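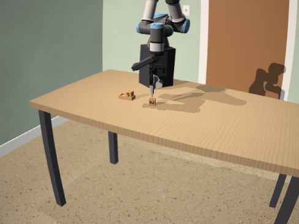
Makthorpe Folk Club Tapes, data card

2,474 songs from the Thursday nights at the Makthorpe, typed up from cassette labels by Szymon Bielecka, who also played there and has rated himself generously in the notes column.

Files
songs.csv — one row per song, 11 columns
players.csv — names as written on the label, so "Big Ray" and "Ray (big)" are separate men for now

Known problems
Tape speed drifts on anything recorded with the Skanero deck. If a banjo sounds nervous, try it 2 percent slower.
"Trad." in the writer column means traditional, or that the singer forgot.
The March tapes have no dates. They have coffee.

No audio is included. Corrections welcome, especially from either Ray.

Last updated Sun 3 August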